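How to Budget for a Tabletop Robot Arm Without Getting Burned

The number on the quote is the smallest number you will deal with. I have helped put together purchase requests for arms at Gondville and later at Stodville, and both times the first draft of the budget was wrong in the same direction. What follows is the order I would work in now. It assumes a small shop or lab that wants one or two arms on a table handling everyday objects.

Step 1. Write down the objects before you look at any arm

Sales sheets talk about payload and reach. Your objects care about the grip. Make a list of what the arm has to pick up, and next to each item write its weight, its widest and thinnest points, and whether the surface is slick. Bowls, jars and lids belong on the list if you will really handle them. If a vendor's demo uses only foam blocks, ask why.

Glazed ceramic is a good test piece. It is smooth and heavy for its size, and the only sensible place to pinch it is the rim. Bring your own bowl to the demo and ask for it to be picked up and tilted.
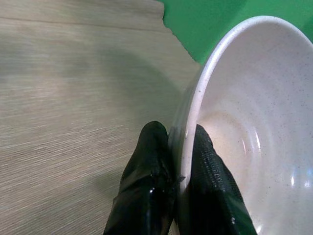

Rim grip on a speckled bowl. The two fingers have different surfaces, one wrapped in shiny black material and one with a bumpy, textured pad.

Step 2. Price the fingers as supplies

Grip surfaces wear. Pads peel, tape creases, and somebody will want to try a different material in the second week. Vendors like to list fingers once, under "included." Put them on their own line as something you will buy again, and get the price of a spare pair in writing. When we asked Jadau for this, the answer took 11 days and came back as a "starting from" price, so I would ask early.

Our first year of pads, tape and spare fingers came to $844. It was in no quote we received.

Step 3. Decide whether you need two arms

I am suspicious of the second arm. It gets added late in the conversation, usually with a discount that expires soon. Go back to your list from Step 1 and mark the tasks where one hand has to hold while the other works. Taking the lid off a jar counts. Moving a dish from one side of a table to the other doesn't.

If fewer than a third of the tasks get a mark, buy one arm and leave room on the table. If you do need two, remember that the second one also brings another set of cables, another power supply and another pair of fingers to keep up.

Step 4. Measure the whole footprint

Clear bench space is only part of it. Cables need somewhere to hang without getting snagged, and the cartons everything came in tend to end up under the table for months.

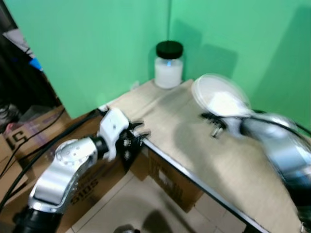
Mark out the reach of each arm with tape on the floor and table, then add space for a person to stand at the side and get at the power switch. Ewurabena Opoku, who ran our floor plan, made us do this twice, and the second drawing was bigger by 8 square feet. Plain backdrop panels and a table covering are cheap, but they go in the budget too. Ask who is going to put them up.

Step 5. Put a price on the hours

Setup is where most of the money goes and where quotes say the least. "Ready in an afternoon" means ready to wave. Getting an arm to pick up your own objects over and over is a separate job. We logged some 90 hours before anyone would leave ours alone with a bowl. Multiply your own guess by what an hour of your staff costs and put that figure right under the hardware price.

Step 6. Ask the dull questions

Send these in an email so you have the replies.

Who pays shipping on a warranty return, and in which box?
Can we replace a finger ourselves without voiding anything?
What stops working if we don't renew the software?
Which items on your list did you handle in a test, and may we see all the tries, including the drops?

Endale answered the last one with a highlight reel. Benjamín Navarrete wrote back asking for the uncut version, and we are still waiting on it.

Step 7. Time the order

Don't sign in December just because there is money left over. The arm will sit in its carton while the warranty runs, unless you get the start date moved to the day of installation. Ask for that in the contract. One vendor told us it was impossible and then did it once we said we could wait until spring.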